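Lộc Cao
14 September 2020

Small update on the arm project, for the people who asked me. I will write it in several posts because I am slow in English.

1/ The arm is the third version. The first two I built in my kitchen, and both of them were shaking at the wrist. This one is built in the shared workshop on Banham street, where I rent a bench and can leave things standing overnight.

2/ The name is still Flokari. My daughter gave it in April and I did not find a better one.

3/ The biggest change is the cable. Before, I put it tight along the links, very clean, and every time the wrist turned to the end the camera lost its connection. It took me 7 evenings to understand that my software was innocent.

4/ Now I leave a big free loop beside the arm. It is ugly but the camera does not drop anymore. If you build one at home, please give the cable more length than you think it needs.

5/ Second change is the lighting. I had one strong lamp and the white table became like a mirror for the camera. I turned the lamp to the wall and now the shadows are soft. Exposure is fixed by hand, automatic made me crazy.

6/ For the tasks I use a program called Seltis, written by another member of the workshop. It stores each attempt with the joint positions and the pictures. Yesterday evening the folder had 2,925 attempts. Almost 400 of them I must throw away, the clock of the camera was wrong and I did not notice.

7/ Now I am working on kitchen things. Round things are harder than I expected. The gripper comes down well, but if it is a little bit beside the middle, the thing rolls away and the arm closes on air with great confidence.

8/ The table this week, with the ketchup lying on the pink plate, the strawberry, the orange slice and the toaster oven at the right side. The oven door I keep for later, the handle needs more force than I trust the wrist with.

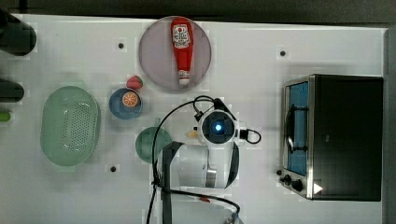 Zariņš: Nice progress. Did you try to clamp the cable once at the elbow and leave only the upper part free? Mine was pulling on the connector by its own weight until I did this.

9/ Thank you Zariņš, I did not try it. I have a clamp from the second version, it should fit with a piece of rubber under it. I will test it before I record anything new.

10/ Also some people asked for the wrist drawings. I will put them online when the holes have correct measures, at the moment two of them I drill by eye. Please wait a little.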